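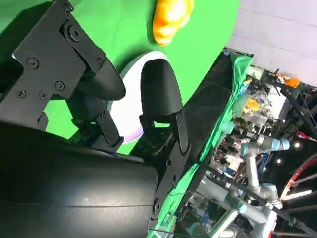 Quand je suis arrivée chez Shearer, un atelier de dînette et de jouets mous installé au fond d'une cour, on m'a tout de suite mis une tasse dans les mains et une consigne dans les oreilles : ne rien poser sur la table. La table, c'est le sujet sacré de la maison. Tout s'y essaie, la vaisselle comme les aliments pour de faux, et la fondatrice (qui préfère que je taise son nom, elle déteste se lire) m'a prévenue qu'une miette de vrai biscuit y avait déjà gâché une matinée entière.

J'ai donc gardé ma tasse sur les genoux pendant deux heures. Ça m'apprendra à demander du thé !

« Au départ, je voulais faire des assiettes, rien d'autre », me raconte-t-elle en s'asseyant sur un carton. « Des assiettes pour jouer au repas, mais à une taille convenable, avec un vrai rebord. Les petits adorent suivre le bord avec le doigt. Et puis un enfant m'a demandé ce qu'on mangeait. J'avais rien prévu à manger, moi. »

C'est comme ça que la gamme Cleltunen est née, en septembre, avec des formes rembourrées cousues le soir sur un coin de canapé. Des choses rondes, bosselées, qu'on ne reconnaît pas toujours du premier coup, et c'est voulu. Elle y tient beaucoup : « Si je couds une banane parfaite, c'est une banane, terminé. Si je fais un truc jaune avec des bosses, une petite fille me dit que c'est du poulet, son frère me dit que c'est un nuage grillé, et ils se disputent pendant vingt minutes. Moi je suis ravie. »

Je lui demande si les parents suivent. Elle rit, puis un peu moins. « Il y en a qui écrivent pour savoir ce que c'est. Je réponds : à vous de voir. Une dame m'a renvoyé le sien. Elle avait joint un mot très poli, elle voulait le même en tomate. »

On parle ensuite des couleurs, longuement, parce que c'est là qu'elle s'anime pour de bon. Les assiettes restent blanches, elle n'en démord pas. Le premier fabricant, Nekex, lui avait proposé tout un nuancier et elle a failli craquer pour un bleu. « Mais sur du bleu, mes jaunes devenaient tristes, on aurait dit de la purée de cantine. Le blanc, ça laisse tranquille ce qu'on pose dessus. » Les essais se font donc avec une assiette blanche et du vert vif dessous, un vert franchement criard (j'ai cligné des yeux en entrant, je l'avoue). Elle soutient que si un jouet a bonne mine là-dessus, il aura bonne mine sur n'importe quel tapis de chambre.

Et la mousse ? La peluche ? Je m'embrouille, elle me corrige gentiment. Il y a les deux, selon les pièces. La mousse reprend sa forme plus vite, la peluche se laisse mieux câliner, et certains clients réclament la seconde pour cette seule raison. « Je n'avais pas imaginé qu'on dormirait avec un plat du jour. Eh bien si, on dort avec. »

Côté commandes, la première série comptait 200 pièces, vendues presque toutes sur un seul marché, à Gatotport, un jour de pluie battante. La dernière est montée à 1 301. Elle me donne le chiffre exact en vérifiant dans un cahier à spirale, puis referme le cahier d'un coup sec, comme si j'allais lui en demander d'autres. J'allais le faire, évidemment. J'ai quand même obtenu le nombre d'assiettes qui attendent dans la réserve : 144, empilées par douze, avec une feuille de papier entre chacune.

« Les rayures, c'est mon cauchemar. Une assiette neuve avec une rayure, l'enfant s'en fiche complètement, mais le grand-père qui l'offre, lui, il la voit. »

Avant de partir, je veux savoir ce qu'elle prépare. Elle hésite, regarde vers la réserve, finit par lâcher qu'il y aura des bols, sans doute, et peut-être une soupière, si elle trouve comment faire une soupe qui tienne au corps sans couler partout. Du feutre en rubans ? Des billes de tissu ? Elle a essayé les deux et n'aime ni l'un ni l'autre. Elle m'a demandé mon avis, j'ai proposé des pompons, elle a fait la moue.

J'ai acheté une assiette et un machin orangé tout rebondi. Ma nièce a décidé que c'était une omelette.

Propos recueillis à l'atelier, publiés le 19 juil. 2021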